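居家互助站 > 收纳与整理 > 小物件

零碎的布件和毛绒小玩意堆成一堆，怎么分，怎么收？
Ya-wen Yeh 发表，浏览 1,684 次

搬到现在的房子以后，我有一袋零碎一直没处理，昨天下午总算全倒出来了。里面有小布袋、叠着卷着的布、绿色塑料件、毛绒的小东西，还有一个橙色的小挂件，带深绿色叶子，像柿子也像小南瓜，是姨妈给的。另外有一个粉色盒子，盖子上是浅蓝色的放射花纹，我想留着用，可是它装不了多少。

我的问题有三个：
第一，这种东西按材质分还是按用途分？我试过按颜色，第二天就乱了。
第二，橙色那个挂件会掉毛，也怕压，能不能和布放在一起？
第三，现有的抽屉内宽 26 厘米，想买分隔盒，预算大概 200 元，不知道够不够。

家里没有多余的柜子，衣柜最上面一层还能用，但我要踩凳子才够得到。不常用的可以放上去，常用的不行。卧室朝北，冬天有点潮，到了十一月柜子里会有味道。

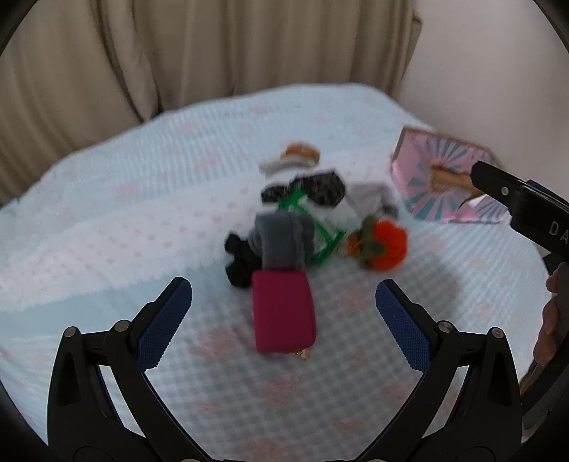

Mortimer Schumacher
按用途分。材质分类是给做手工的人用的，一般家里用不上。先问自己每样东西下次什么时候会拿，答不出来的就放远一点，放到明年还没拿就送人。
分隔盒不用急着买。鞋盒剪一剪先用两个星期，尺寸合适了再花钱。我买过 Vevden 的抽屉格，买早了，有一半现在在阳台装花土。
掉毛的东西单独放。

Ya-wen Yeh 回复 Mortimer Schumacher
鞋盒我有，先试。可是有些东西的用途我说不清，比如几块布，当时留下来是觉得以后能垫东西，一直也没垫过。这种算什么？

Mortimer Schumacher 回复 Ya-wen Yeh
算布。留一块，其他当抹布。

Enikő Nyitrai
我和楼上看法不太一样。零碎的东西之所以难收，多半是大小差太多，小的总沉到大的下面。我自己的办法是先按大小分两堆，手掌能盖住的一堆，盖不住的一堆，再在每一堆里分用途。这样第一遍很快，不用想。

具体做法我写一下，照着做一个下午够了。

1. 找一个平的地方，铺一块浅色的布，床上或者桌上都行。深色的布会看不见线头和小扣子。

2. 把软的和硬的先分开。塑料的、带金属扣的放一边，布和毛绒放另一边。带金属链子的袋子算硬的一边，链子会勾毛线。

3. 布全部摊开抖一遍，再重新叠。叠成一样宽，立着放进抽屉，不要平着摞。抽屉内宽 26 厘米的话，布叠成 12 厘米左右，正好两列，中间还能伸进手指。

4. 小布袋里面一定要掏。我在一个两年没用的袋子里找到过一张餐馆的收据和一颗糖。掏空以后布袋本身可以拿来装别的小件，比再买盒子划算。

5. 粉色盒子不要装满，装七分就盖上。盖子有花纹的盒子容易蹭掉颜色，上面别再压东西。

6. 凳子才够得到的那层，只放换季的，并且用带把手的箱子。我用的是 Galow 的布箱，软的，掉下来不疼。

潮的问题，小包的干燥剂放在抽屉后面的角上，两三个月换一次。樟脑味我受不了，所以不推荐，别人可能没关系。

预算够的。抽屉格加一个布箱，我当时没花到你说的那个数，不过是前年的价钱，现在要自己看。

Birdie Bellamy
扔掉！！一年没用就扔掉，我搬家扔了三大袋，一样都没想起来过。

Ya-wen Yeh 回复 Birdie Bellamy
姨妈给的不能扔，她每次来都会问。

Wendell Doucet
只回答毛绒挂件这一项，其他的前面说得差不多了。
长毛的球状东西最怕两件事，一是压，二是潮。压扁以后用手指从里往外拨，再用吹风机冷风吹一吹，多数能恢复。用热风的话，化纤的毛会卷，卷了就没办法。掉下来的毛，先用宽齿的梳子轻轻梳掉，梳到不再有成把的毛下来为止。别用黏毛滚筒，会越黏越多。
有挂绳或者挂圈的，挂着放比收进盒子里好。衣柜门里面贴一个小挂钩就行。Rundgate 那家五金店有卖，贴之前把门板擦干净，等一个晚上再挂东西。
一定要装盒的话，盒子比它高出一截，底下垫一张薄纸。

Ya-wen Yeh（提问者补充）
谢谢各位。照着做了，有的照做，有的没有，按顺序说一下结果，可能对后来看帖的人有用。

一、大小和软硬两种分法我都试了，最后留下的是软硬。按大小分第一遍确实快，可是分完以后绿色的塑料件和布又混在一起，还得再来一次。直接分软硬，一遍就完了。

二、橙色的小挂件没有进盒子。它的毛又长又蓬，旁边还有一条橄榄绿的毛绒条，顶上是卷的，放进粉色盒子两样都会压到。我在衣柜门里面贴了挂钩，用的就是 Wendell 说的那种。梳子没有宽齿的，用手指拨的，掉了一点毛，能接受。
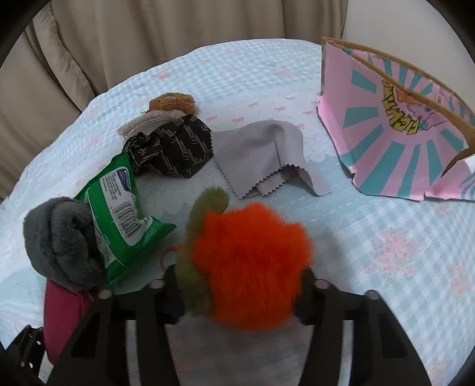
三、布叠成一样宽，立着放。灰色和黑色的放后面一列，浅色的放前面一列。叠得不齐，但是拿得出来。Mortimer 说留一块，我留了三块。

四、布袋掏了，有一枚旧钥匙，不知道开哪里的。深粉色的小袋子现在装耳机线。

五、鞋盒剪的格子用到今天还可以，所以抽屉格没买，只买了一个带把手的箱子放顶层，Boateng 的，店里写的型号是 504。把手的位置偏低，我踩着凳子刚好能拉住。

干燥剂放了，还没有到潮的时候，有没有用要等冬天再说。

Enikő Nyitrai 回复 Ya-wen Yeh
鞋盒如果是软纸的，冬天潮的时候会塌，记得看一下底。钥匙先别扔，拿去试试信箱。

Ya-wen Yeh 回复 Enikő Nyitrai
信箱试了，不是。先放进粉色盒子里了。

Mortimer Schumacher 回复 Ya-wen Yeh
三块也行。

Birdie Bellamy
钥匙扔掉。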